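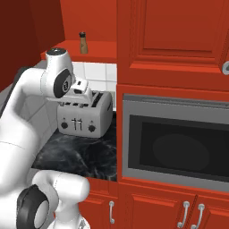 Dernlow Shelf Cards

README

Welcome, and thank you for stopping by! This is the full text of the handwritten recommendation cards from Dernlow Books, typed up so that other shops, library folks and curious readers can make use of them. If you have ever stood in a bookstore reading the little cards taped under the shelves and forgotten to look at the books themselves, you will feel right at home.

What you get

There are 400 cards in this release, written by seven booksellers. Everything lives in two plain files. The first, cards.csv, has one row for each card. The second, writers.csv, has one row for each bookseller, with the initials they sign with and the sections they look after (most of them look after more than one, and they do wander).

Columns in cards.csv

card_id: a number we made up when typing, with no meaning beyond that
title: as written on the card, so sometimes shortened
author: last name first, looked up by us when the card left it out
section: the shelf where the card was hanging when we took it down
signed: the bookseller's initials, or blank
text: the card itself, every word
notes: anything the typist wanted to mention, such as a drawing in the margin or a word we couldn't read

How it was typed

Eilidh Haldane started this in November with a shoebox of retired cards from the mystery section, and it grew from there. Spelling is left just as we found it. Underlined words are typed in capitals, which does make a few of our gentler colleagues look as if they are shouting about poetry – please don't hold it against them. Words we couldn't make out are marked [?]. Where a card had been corrected by a second hand, we kept the final version and put the earlier one in notes.

We used the Sikora spreadsheet template that the shop already had for special orders, so you may notice an empty column called "pickup" at the far right. You can ignore it. It will go away in the next release, if we remember. 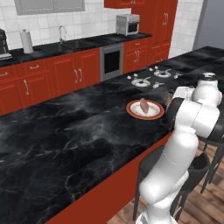
Kitchen island with a plate and a gas cooktop (rendered).

Things to know before you use it

Cards are written by people who love the book, so you won't find many unkind words in here, and it would make a poor source for balanced reviews. Mystery and picture books are heavily represented. Science is thin, and travel is thinner still. A good number of cards have no date, and we decided against guessing.

Some cards mention customers by first name. We replaced those with "a customer" unless the person told us they were happy to stay in.

Opening the files

Both files are UTF-8 with commas and quoted text. If the accents come out scrambled, choose UTF-8 in the import window and try again. Line breaks inside a card are kept as a slash with a space on either side.

Sharing

Please use the cards for anything noncommercial and credit Dernlow Books. If you'd like to print one in your own shop, go right ahead, and leave the initials on – the writers get such a kick out of it.

Corrections

Leave a note for Eilidh at the front desk, or send one through the shop's contact page with the card_id. She reads them all.

Last updated 2020-03-29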